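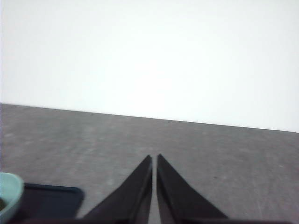
Canan Tekin schreibt, sie habe ihre Arbeitsplatte jetzt schon zum dritten Mal geölt und sie werde trotzdem jedes Mal klebrig, vor allem in der Ecke neben dem Herd, und ob man da überhaupt noch etwas retten könne oder ob sie alles wieder herunterschleifen müsse.

Liebe Canan, nein, bitte nicht gleich schleifen! Klebrige Holzplatten gehören zu den Fragen, die ich am häufigsten bekomme, und fast immer steckt dasselbe dahinter: zu viel Öl, zu wenig abgewischt. Man meint es gut, man gießt noch einen Schluck nach, das Holz sieht so schön satt aus, und dann geht man ins Bett. Am nächsten Morgen liegt oben ein Film, der nie richtig durchhärtet, und jeder Brotkrümel bleibt daran hängen. Ich habe das selbst so gemacht, bei unserer ersten Küche, und mein Mann hat wochenlang die Zeitung von der Platte geschält.

Was hilft, wenn es schon klebt

Nimm ein wenig frisches Öl, dasselbe wie vorher, und reibe es mit einem weißen Schleifpad (das ganz feine, das kaum kratzt) in die klebrigen Stellen ein. Das frische Öl löst das alte wieder an. Zehn Minuten warten, dann mit einem alten Baumwolltuch kräftig abreiben, und zwar so lange, bis das Tuch nicht mehr schmiert. Ein zweites Tuch nehmen und noch einmal drübergehen. Wenn der Film schon sehr alt und zäh ist, geht es mit etwas Balsamterpentinöl besser, dann aber bitte bei offenem Fenster, ohne brennende Kerze und ohne Gasflamme in der Nähe.

Danach lässt du die Platte mindestens eine Nacht in Ruhe. Besser zwei. In der Ecke neben dem Herd setzt sich außerdem gern Bratfett ab, und das fühlt sich genauso an wie schlecht getrocknetes Öl. Die Ecke also vorher mit warmem Wasser und einem Tropfen Spülmittel abwaschen und gut trocknen lassen, sonst arbeitest du dir das Fett schön ins Holz ein.

Die Tücher! Das sage ich jedes Mal und werde es auch weiter sagen: Tücher mit Leinöl können sich von selbst entzünden, wenn sie zusammengeknüllt im Eimer liegen. Draußen einzeln flach ausbreiten und trocknen lassen oder in ein Schraubglas mit Wasser stecken, Deckel drauf.

Welches Öl und wie viel

Ich nehme seit Jahren Hartöl, weil es schneller fest wird als reines Leinöl. Zurzeit steht bei mir das von Dradholm im Schrank, davor hatte ich lange das von Huet, und ich könnte beim besten Willen nicht sagen, welches schöner aussieht. Das von Huet riecht angenehmer, finde ich, ein bisschen nach Orangenschale. Wichtig ist, dass auf der Dose steht, dass es nach dem Aushärten für Lebensmittel geeignet ist. Speiseöl aus der Flasche, also Sonnenblume oder Olive, lasst bitte weg. Das härtet nicht aus und wird irgendwann ranzig, und den Geruch bekommt man aus einem Schneidbrett kaum noch heraus.

Für unsere Platte, und die ist wirklich nicht klein, reichen mir 60 Milliliter je Durchgang. Ich messe das mit dem kleinen Becher vom Hustensaft ab. Auftragen, 20 Minuten einziehen lassen, dann alles abnehmen, was noch obenauf steht. Wirklich alles. Die Platte soll hinterher aussehen, als hätte man fast nichts gemacht. Lieber am nächsten Abend noch einmal dünn.

Mit der Körnung bin ich übrigens bequemer geworden. Früher habe ich vor dem Ölen bis 400 geschliffen, das fühlt sich an wie Seide, aber das Holz nimmt dann weniger Öl auf und bekommt schneller Wasserflecken. Für eine Küche, in der gekocht wird, höre ich heute deutlich früher auf.

Wasserränder, Rotwein, Rote Bete

Nanami Amano wollte wissen, was man gegen den schwarzen Ring unter einer Blechdose macht. Das ist bei Eiche ganz typisch, da reagiert die Gerbsäure im Holz mit dem Eisen, und mit Seife reibt man sich da die Finger wund. Kleesalz holt den Fleck heraus, ist aber giftig und gehört nur mit Handschuhen und Schutzbrille angefasst, genau nach Packung, und danach wird sehr gründlich mit klarem Wasser nachgewischt. Wer kleine Kinder im Haus hat, lebt vielleicht lieber mit dem Ring. Ich habe einen neben der Spüle und stelle die Obstschale drauf.

Rotwein und Rote Bete gehen oft mit Zitronensaft und etwas Salz weg, wenn man sich beeilt. Einreiben, fünf Minuten, abwaschen, trocknen. Danach fehlt an der Stelle Öl und sie sieht blass aus, also einen Tropfen nachgeben. Bei Kurkuma habe ich aufgegeben, muss ich zugeben, da hilft am ehesten das Fenster: Die Sonne bleicht das Gelb in einigen Tagen aus, sofern welche hinkommt.

Und wenn die Platte gar nicht aus Holz ist?

Dann braucht sie auch kein Öl, und das meine ich ganz ernst. Sayaka Uchida hatte ihre beschichtete Platte mit Möbelpolitur »aufgefrischt« und sich gewundert, dass danach jeder Fingerabdruck zu sehen war. Spülmittel und warmes Wasser, mit klarem Wasser nachwischen, mit einem Geschirrtuch trockenreiben, mehr will so eine Fläche nicht. Bei matten, dunkleren Oberflächen bitte keine Scheuermilch, die poliert einzelne Stellen blank, und die bleiben dann blank. Streifen kommen meistens von zu viel Reiniger. Ein kleiner Schuss Essig ins letzte Wischwasser nimmt sie mit, nur bei Marmor und anderem Kalkstein niemals, der wird davon stumpf.

Achtet auch auf die Fugen zwischen zwei Plattenstücken und rund um die Spüle. Steht dort Wasser, quillt das Trägermaterial auf, und das geht nicht wieder zurück. Ich wische abends einmal mit dem trockenen Tuch darüber, so wie andere Leute noch einmal nach der Haustür schauen.

Nachtrag: Myung-ja Um fragt, wie oft man denn nun nachölen soll. Macht den Tropfentest! Ein paar Tropfen Wasser auf die Platte, kurz warten. Bleiben sie als Perlen stehen, ist alles gut. Laufen sie breit und wird das Holz darunter dunkel, wird es Zeit. Bei uns ist das meist im Frühjahr und dann wieder im Dezember fällig, wenn das Plätzchenbacken die Platte ordentlich mitgenommen hat. Ich fange an einem Samstag nach dem Abendessen an, dann ist die Küche sowieso aufgeräumt, und zum Frühstück am Sonntag gibt es eben Brötchen am Couchtisch.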